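Talk notes — save systems in small games. 4 sections, keep it moving. Water on the lectern BEFORE starting.

**Opening**

- Hi, thanks to Tülin Gezer for the slot and for swapping my time so I could eat lunch
- who here has lost a save file? hands. wait for hands
- mine: Mistent, first build I ever showed anyone. Farming game, one valley, one shop. Player sleeps in bed, game saves. Fine until somebody quits in the shop
- don't do the long version of the shop story

**1. What are you saving?**

- Mistent saved everything. Every turnip, every fence post, the angle of the gate
- file got huge, load got slow, and teh gate still came back wrong
- better: save what the player changed. Rebuild the rest from the map
- inventory is the bit people care about. They'll forgive a moved fence, they won't forgive missing fruit
- slide — leave it up while I talk about item stacks 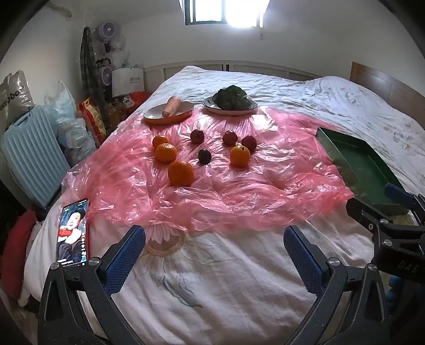 *Slide 2: produce on pink plastic, green tray to the right*

- stacks: store an item name and a count. Don't store a slot number as the item's identity, you WILL reorder the slots
- Nomari did this (my second game, the boat one). Sorted the bag alphabetically in a patch and everybody's rope turned into rice
- names not numbers. Say it twice
- if someone asks about size: text names are bigger, yes, compress it, move on

**2. When do you save?**

- bed saves, campfire saves, typewriter saves. Players like a ritual
- but also people have kids and buses
- so: a proper save at the bed PLUS a quit-anywhere save that gets used up when you load it
- roguelike folks already know this one — nod at them
- never autosave mid-fight. Or mid-fall. Rendby autosaved a player halfway down a well and she loaded into the well for a week
- (Rendby = the village game, explain, half the room won't know it)
- autosave on leaving a building. Boring, works
- keep the last 2 autosaves, not just the newest. If the newest is the well, go back one

**3. Writing the file without wrecking it**

- slow down here, last time I rushed it in May and got blank faces
- write to a temp file. Check it opens. THEN swap it over the old one
- power cut halfway thru = you still have the old one
- put a version number at the top, even on day one. Especially day one
- old saves: upgrade one step at a time, 1 to 2, 2 to 3. No giant leap function, I wrote one for Nomari, it was 200 lines and I was scared of it
- keep a folder of old saves from testers and load the lot before every release
- show the folder if the laptop behaves 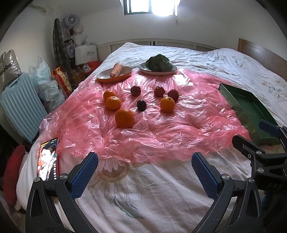

**Should I let players edit their own save files?**

Let them, if the game is single player. Keep the format readable, check for silly values when you load, and spend the time you'd have used on locking it down on fixing bugs.

- might get pushback on this, leaderboards etc. Fair enough, keep scores separate from the save

**4. Telling the player**

- little icon in the corner. Not enough by itself
- say where and when: "Saved at the mill, morning of day 9" beats "Slot 3"
- if a save fails, SAY SO. Big plain message. Don't colour it a polite grey
- Mladenović (puzzle game, the clock tower) had a silent fail when the disk was full. People played whole evenings. Worst emails I've ever had
- cloud sync: if two saves disagree, show both and ask. Don't pick for them, the newest clock time isn't always the longest game
- skip this if I'm past the half hour

**Finish**

- repeat: names, temp file, version number
- questions — repeat them into the mic, the back row can't hear
- sample code is on the handout, link is on the last slide, check the link works!!
- pick up adapter from the desk on the way out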